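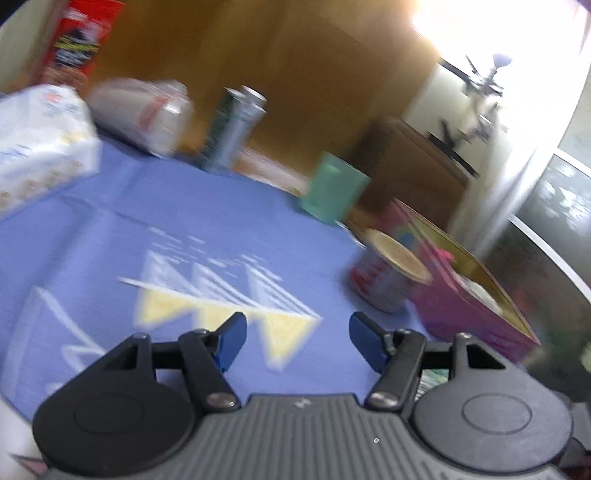
Round table with a patterned blue cloth.

How to Stage a Play Reading at Home

You don't need a theater for a great night of drama, just a good script and a few willing voices! My group has been doing this since September, and I love it more every time.

Pick a one-act first. Ours was a comedy with three big parts, and Qistina Saragih doubled as the landlady and the judge (wonderful!). Send out the script two days ahead so people can mark their lines.

Give someone the stage directions. Su-bin Wi reads ours, and a clear, steady voice keeps everybody on the same page.

Sit so you can all see each other, then read straight through once without stopping. Save the notes for the break. After that, swap parts and go again – the second pass is where the laughs come.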